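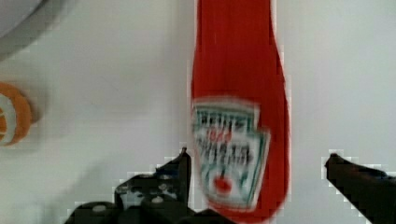 5. Setting up the shelf scale

The Widar shelf scale tells you how much is left in a container without opening it. Please read this section fully before you switch the scale on for the first time.

5.1 Placing the scale

1. Choose a shelf that is flat and does not bend when you press it with your hand.
2. Turn the four feet until the bubble is in the middle of the small window.
3. Leave a gap of 6 mm between the scale and the wall. If the plate touches the wall, the reading will be too low.
4. Connect the cable to the hub. The light blinks for nearly 15 seconds and then stays on.

Note: The scale can also work on batteries, but then it reports only one time per hour.

Caution: Do not lift the scale by its plate. The plate is only resting on four pins and it can fall.

5.2 Teaching a container

The scale must know the empty weight of each container. It can keep 32 containers in memory.

1. Remove everything from the plate and press ZERO.
2. Put the empty container on the plate, with its lid.
3. Hold TEACH until you hear two short sounds.
4. Give the container a name in the Pelletier app. Names can have up to 10 letters.

If you do not have an empty container, choose "Full pack" in the app and type the net weight printed on the package. This method is less exact — the maker often fills in a little more than the label says.
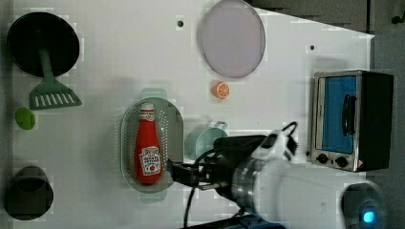 The Jirkham plate is the larger of the two plates, and it is meant for things which do not stand in a neat way. Fit it with the arrow pointing to the front, then press ZERO again. An object with a long handle needs some attention. If you weigh a frying pan with a spatula lying across it, and the blade of the spatula rests on the table, the table carries a part of the weight and the value on the display is wrong. Put such tools completely inside the pan, or weigh them separately. Small round objects should go in a bowl that you have already taught to the scale.

5.3 If the reading is not stable

— Check that the cable does not pull on the plate.
— Move the scale away from a fan or an open window.
— Run "Werlow filter" from the app menu. The display will react more slowly after this, and this is normal.

If the display shows E6, the load is too heavy. Remove it at once and see section 8.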